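The One-Burner Kitchen

When Vlastimil Šimek moved into two rooms above the old Liltico print shop in April, he had a sink, a window and a shelf deep enough for a row of cookbooks. What he did not have was a stove. The landlord offered to see about one, and then saw about it for so long that Vlastimil went out and bought himself a single induction burner, the kind that sits on any table and goes back in the cupboard when company comes.

"I thought it would do me for a month," he told me, pouring coffee and pushing the sugar across. "Now he could bring me the nicest range in town and I'd have to think about where to put it."

I had gone to see him because I've been cooking the same way myself, in a rented cottage out past Cuesta whose oven I gave up on after it burned my second pie, and I wanted to compare notes with somebody who'd been at it longer. We ended up talking right through lunch (his lentils, with a great deal of vinegar, and I had two bowls).

His rules are simple enough. Own one good saucepan before you own three poor ones, and make sure it has a lid that fits. Take a magnet with you when you shop, and if it won't hold to the bottom of the pan, leave the pan on the shelf. Chop everything before you turn the burner on, because induction is quick and onions won't wait while you hunt for the garlic.
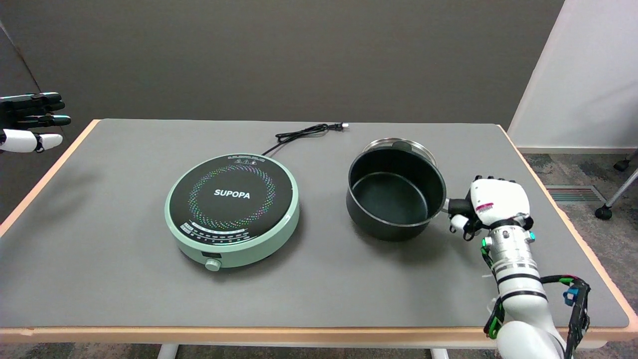 A round SUPOPA induction cooktop in mint green, with a black saucepan and its glass lid.

Color has come back to these little burners, and I for one am glad of it. For years they were all flat black slabs that looked like something from an office supply closet. Now you can find them in greens and creams, with a proper knob to turn, and a person might even leave one out on the table between meals.

Vilém Štefanec, who teaches an evening class called Supper for One at the Himuden community hall, starts every new group on soup. There are 9 students this term, and most of them arrive convinced that a single burner means a single dish. So he has them cook rice first, put the lid on, wrap the pot in a bath towel and set it aside while they make the rest of the meal. The rice stays hot for as long as it takes to fry an egg and wilt some greens, and usually a good bit longer than that.

"The towel is my second burner," Vilém said, and he sent me home with his recipe for barley and mushrooms, which serves 4 and keeps nicely until the next day. I've made it twice already, the second time with a spoonful of sour cream stirred in at the end, and I'd tell you to do the same.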